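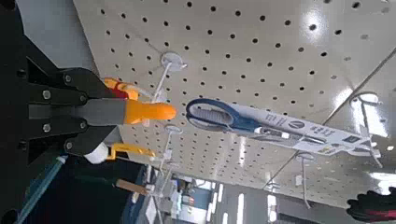 ## Saarinen Pegboard Handling Kit

Parts, settings and working rules for arms that hang, pick and reface goods on perforated panels

Page updated Jul 2, 2023

The Saarinen kit is sold by Rarnico for stores and training rooms that run a wrist-mounted gripper at a peg wall. It fits the Trirkix two-finger gripper and includes the finger plates, the wrist camera bracket, a spacing gauge and a printed copy of the rules below. The arm, the controller and the base are ordered separately.

### In the box

- Finger plates, one pair, matte black, angled
- Plate screws, with spares
- Wrist camera bracket and cable clips
- Hook spacing gauge
- Rule card for the wall and rule booklet for the operator

### Settings

| Item | Value |
|---|---|
| Grip force, bare hand tools | 40 N maximum |
| Grip force, carded goods | 10 N maximum |
| Clearance between a held item and the nearest prong | 3 cm |
| Hold before backing away from a hook | 5 seconds |

These are the values the kit ships with. The site lead may lower the force limits. Raising them voids the finger plate warranty and means the site has to redo its own risk assessment.

### Working rules

**Before a shift.** Check the plate screws on both fingers with the supplied key. Wipe the camera window. Press the stop button once and confirm that the arm will not move until it is reset. Write the result in the log, including when everything passed.

**Long tools.** A tool with a handle or shaft is gripped across the shaft and carried level. The end that sticks out past the fingers counts as part of the arm when you work out clearance. Enter the length that sticks out before the move is run. Most prong strikes reported to us came from a length left over from the previous tool.

**Carded goods.** Grip the card near the hang hole, never across a blade or a blister. Scissors and knives stay in their retail packaging for the whole task. If a card tears, stop the run and remove the item by hand with the arm in hold.

**Hooks.** Treat every hook as occupied until the camera check says otherwise. Empty prongs still need the full clearance. A hook that has turned in its hole gets reseated by a person, with the arm stopped.

**Shiny panels.** Glossy white board throws back ceiling light and can wash out the holes in the camera view. Run the hole check from two angles before the first pick. If the two results disagree, change the approach angle and run it again. Don't tape over the board, as tape residue changes how the hooks seat.

**Public areas.** No powered motion with customers inside the marked zone. One trained operator stays within reach of the stop button and has no other duty during the run. Handing over to another operator means stopping the arm, signing the log and restarting.

**Dropped items.** Leave them where they fall until the arm is in hold. Anything sharp or cracked is taken off sale.

### Training

Each operator completes the course in the booklet and a supervised run before working alone. Manee Luangrath writes the course and answers questions about it through the Rarnico support desk. The next revision is planned for September and will add a section on double hooks.

### Compatibility

Works with Trirkix two-finger grippers and the Nistton controller. Older Nistton units need the force limit entered by hand at each start. The kit is not suited to suction tools or to slatwall.

The settings and rules on this page do not replace local law, your employer's safety rules or the manual for your arm. Where they differ, follow the stricter one.

### Spares

Finger plates are sold in pairs only. Replace both when either one is bent or chipped. Camera brackets, gauges and rule cards can be ordered singly.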